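Getting the grid into the planner

Most of this month went into one piece of code, the part of our planner that decides where an object is allowed to go. I call it the cell map. It lives in the Stutwood repo, next to the calibration scripts, and it was the last thing still using hand-typed table coordinates.

The old version had a text file with the corners of every cell in the robot's base coordinates. Each time we re-laid the tape, I jogged the arm to the corners and typed the numbers in again. I got two of them swapped in December and spent an afternoon blaming the inverse kinematics.

The new version finds the tape itself. The wrist camera looks straight down, a color threshold pulls out the blue, and a line fit runs on what is left. Crossings of fitted lines become cell corners.

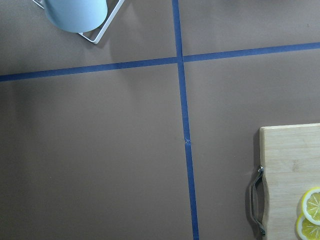 Wrist camera over one crossing. The left and right pieces of tape don't quite line up.

Crossings like this one broke my first attempt. I was fitting a single line through the whole horizontal strip, and the step at the crossing pulled it off by 4 mm at the far end. Now I fit each side of a crossing separately and average the two where they meet. Small creases in the tape get dropped as outliers. Pale blue cups could have been a problem too, but a minimum saturation of 0.4 keeps them out of the mask.

I ran the detector on 900 saved wrist images. It failed on 202 of them with the old fit and on 8 with the new one. Those 8 all have glare on the tape and I don't have a fix yet.

The second half of the job was carrying an object over everything else. The planner used to treat the held object as a point at the fingertips, so a path could be collision-free on paper and still drag a bowl through something. I now attach a simple cylinder to the gripper after a grasp, sized from the object's entry in the Cledov model file, and check it against the fixed camera's point cloud.

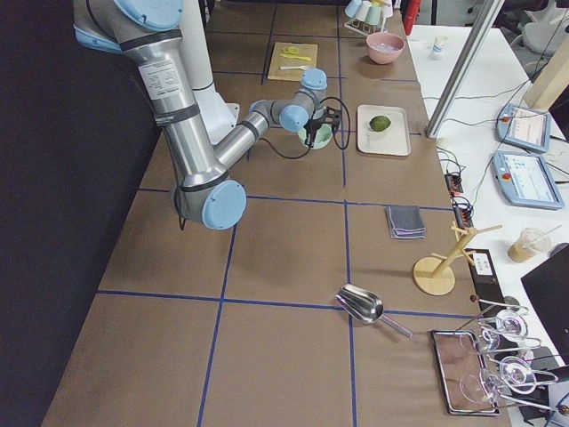

Pale green bowl in the gripper, with the tray and lime to one side.

The wire glass holder is the worst thing on the table for this. Clear glasses barely show up in depth, so the cloud has holes where the stems are. Alfie Haworth suggested using one padded box for the holder and everything in it. I did that. It wastes some space, but the planning time went down because there is less to check.

Still open: the glare, and the cell map doesn't update when someone re-tapes the table during a run. I have to restart the node. The branch is called gillavcombe if you have access and want to try it.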